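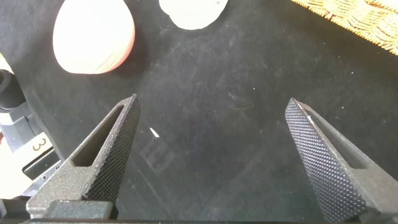

I've got a question about notice and holiday pay, and I'm hoping someone who's been through it can help. I do evenings in the kitchen at Hopkin, the sandwich place by the station in Trarnley, and I've been there 17 months. Last week the manager said my hours were going down from the new year and I could "take it or leave it". I feel a bit squeezed from both sides, by the rent and by the rota! I never signed a proper contract, only a sheet about hairnets and washing my hands. Can they just do that? And if I do leave, do I lose the holiday I haven't taken? I've been told both yes and no by people at work, and the assistant manager went a funny colour when I asked her.

Also (sorry, second question) they take money off us when the till is short. I don't even touch the till most nights, I'm on the fryers.

Posted by Agathe Bailly, Dec 21, 2002

2 answers

Yasuo Amano wrote:

Right, I was a shift leader at Jitico for years so I've seen this from the other side of the counter. First thing, you do have a contract. It doesn't need to be on paper. If you've turned up, done the work and been paid, there's an agreement there, and the hours you've been doing regularly can be part of it. They should also have given you a written statement of your main terms within a couple of months of you starting. Ask for it in writing and keep a copy of your letter.

On the hours, they can't normally just change them without you agreeing, unless something in your terms lets them. The trap is carrying on for months without a word, which can look as though you've accepted it. So write a short note saying you don't agree and you're working the new rota under protest. Mine was three lines and I nearly didn't send it.
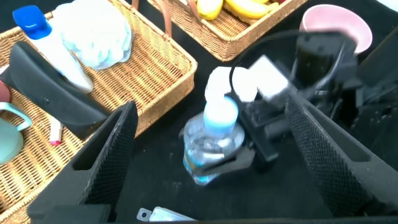 Holiday next. If you leave, they owe you for what you've built up in the current holiday year and haven't had off. Do check when that year starts, as ours ran from October and caught a lot of people out. Old days from the year before are usually gone, I'm afraid – worth asking though.

The till thing makes me cross. They're meant to have your written agreement before taking that sort of money off you, and in shop and catering type jobs there's a limit on how much can come out of any one payday (not your last one, so watch that). Dig out your payslips and go through them with a pen. If you've binned them, ask for copies. Then take the lot to your local advice centre, it's free, and don't hang about, the time limits for a tribunal are short.

zullance_fan wrote:

just leave, they're all the same. My cousin was at Zullance and they had £50 off her for a short till and she never saw it again. Don't know about the holiday bit, sorry. Good luck x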